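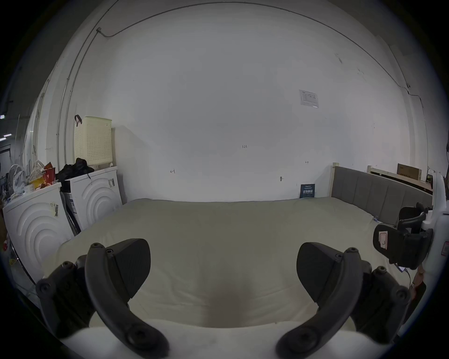 Matratze, Bettdecke und Bettwäsche richtig pflegen

Ein Bett wird jede Nacht benutzt und trotzdem seltener gereinigt als die meisten anderen Möbel. Dabei reichen wenige feste Handgriffe, damit Matratze und Decken lange frisch bleiben. Die folgenden Tipps gelten für übliche Haushalte mit normaler Waschmaschine. Bei Sonderanfertigungen hat das Pflegeetikett Vorrang.

Morgens nicht sofort machen

Wer das Bett gleich nach dem Aufstehen ordentlich zudeckt, schließt die Feuchtigkeit der Nacht ein. Schlagen Sie die Decke bis zum Fußende zurück und öffnen Sie das Fenster für zehn Minuten ganz. Gekippt bringt es wenig, und im Winter kühlt nur die Wand aus. Danach die Decke aufschütteln und glatt auflegen. Tagesdecken kommen erst am späten Vormittag darüber. Bei Nebel oder Dauerregen genügt kurzes Stoßlüften, das Bettzeug bleibt dann im Zimmer.

Federbetten vertragen keine pralle Sonne. Der Inlettstoff bleicht aus und die Federn werden spröde. Ein schattiger Balkon ist besser geeignet als die Südseite.

Bettwäsche waschen

Alle zwei Wochen wechseln ist ein guter Richtwert, im Hochsommer jede Woche. Baumwolle verträgt 60 Grad, Seersucker und Jersey je nach Etikett 40 oder 60. Vor dem Waschen Knöpfe und Reißverschlüsse schließen und die Bezüge auf links drehen. Sonst sammeln sich Kissenbezüge und Socken im großen Deckenbezug und kommen als nasser Klumpen wieder heraus.

Die Trommel nur so weit füllen, dass oben noch eine Handbreit Platz bleibt. Weichspüler kann man weglassen. Er legt sich auf die Fasern, und Baumwolle nimmt dann weniger Feuchtigkeit auf. Wer hartes Wasser hat, dosiert das Waschmittel nach der Tabelle auf der Packung.

Weiße Wäsche mit Grauschleier: ein Vollwaschmittel in Pulverform verwenden. Flüssige Mittel enthalten in der Regel keine Bleiche. Chlorhaltige Mittel gehören nicht an Bettwäsche, sie greifen auf Dauer das Gewebe an und lassen sich nicht mit anderen Reinigern kombinieren.

Spannbettlaken, die an den Ecken ständig hochrutschen, sind meistens zu knapp für die Matratzenhöhe. Die Steghöhe steht auf der Verpackung und sollte die Höhe der Matratze samt Topper um einige Zentimeter übertreffen. Laken aus reinem Baumwolljersey laufen bei der ersten Wäsche etwas ein.

Matratze reinigen

Zweimal im Jahr wird die Matratze komplett abgezogen und mit der Polsterdüse abgesaugt, niedrige Stufe, langsam in Bahnen. Die Nähte am Rand nicht vergessen, dort sitzt der meiste Staub. Den Teppichvorsatz mit rotierender Bürste nicht verwenden, er zieht Fäden.

Ist der Bezug abnehmbar, steht die Temperatur innen am Reißverschluss. Vor dem Abziehen prüfen, ob der Reißverschluss wirklich rundum läuft. Manche Hersteller bauen nur einen kurzen ein, der zum Beziehen im Werk gedacht ist. Diesen Bezug bekommt man zu Hause kaum wieder glatt aufgezogen.

Natron gegen Gerüche: eine dünne Schicht durch ein feines Sieb auf die trockene Matratze streuen, einige Stunden liegen lassen, gründlich absaugen. Am besten morgens anfangen. Den Staubsaugerfilter danach ausklopfen, das feine Pulver setzt ihn schnell zu.

Flecken

Blut immer mit kaltem Wasser behandeln. Warmes Wasser lässt das Eiweiß gerinnen, und der Fleck sitzt fest. Ein Tuch anfeuchten, tupfen, mit einem trockenen Tuch nachnehmen, wiederholen. Nicht reiben. Für Reste etwas Gallseife auf den feuchten Stoff geben, einwirken lassen und mit klarem Wasser abtupfen.

Schweißränder gehen mit Zitronensäure weg, ein Teelöffel auf einen halben Liter kaltes Wasser. Bei farbigen Stoffen vorher an einer verdeckten Stelle testen.

Kaffee und Tee: sofort mit Küchenpapier aufnehmen, dann lauwarmes Wasser mit einem Tropfen Spülmittel. Von außen nach innen arbeiten, damit kein Rand entsteht.

Grundsätzlich gilt: so wenig Wasser wie möglich. Schaumstoff saugt sich voll und trocknet im Kern nur sehr langsam. Eine feucht gewordene Matratze hochkant stellen und erst wieder beziehen, wenn sie ganz trocken ist. Das kann einen vollen Tag dauern. Ein Ventilator hilft, ein Föhn auf heißer Stufe schadet dem Schaum.

Wenden und drehen

Alle drei Monate wird gedreht, also Kopfende zum Fußende. Gewendet wird nur, wenn die Matratze auf beiden Seiten beschlafbar ist. Bei Modellen mit fester Oberseite, etwa mit Schulterzone nur auf einer Seite, bleibt es beim Drehen. Große Matratzen zu zweit anheben, die Schlaufen an der Seite sind oft nur zum Ausrichten gedacht und reißen bei vollem Gewicht aus. Praktisch ist ein Streifen Malerkrepp am Lattenrost, auf dem der Monat steht - im September steht bei uns zum Beispiel immer auch das Absaugen des Rosts an.

Decken und Kissen

Daunendecken brauchen eine große Trommel. Eine Decke, die sich nur mit Kraft hineindrücken lässt, gehört in den Waschsalon oder in die Reinigung. Feinwaschmittel oder Daunenwaschmittel verwenden, zweimal spülen, auf niedriger Temperatur trocknen. Zwei saubere Tennisbälle in der Trommel lockern die Füllung auf. Zwischendurch herausnehmen und klumpige Stellen von Hand auseinanderziehen.

Synthetikfüllungen sind einfacher. Die meisten vertragen 60 Grad und trocknen auch auf dem Ständer, wenn man sie alle paar Stunden umdreht. Wolldecken dagegen nur lüften oder im Wollprogramm kalt waschen und liegend trocknen.

Kopfkissen halten kürzer als Decken. Einfacher Test: das Kissen in der Mitte falten und loslassen. Springt es nicht zurück, ist die Füllung verbraucht.

Lagern im Sommer

Winterdecken nur sauber und vollständig trocken weglegen. Baumwollsäcke oder alte Bezüge lassen Luft durch. Vakuumbeutel sparen Platz, sind für Synthetik in Ordnung und für Daunen nur auf kurze Zeit. Gegen Motten helfen Zedernholz und Lavendelsäckchen nur begrenzt und müssen jedes Jahr erneuert werden. Der Bettkasten ist ein guter Platz, sofern die Luft unter der Matratze noch zirkulieren kann. Dicht an dicht gestopfte Kästen fördern Stockflecken - vor allem an Außenwänden.

Ein Abstand von einer Handbreit zwischen Bett und Außenwand beugt Schimmel vor.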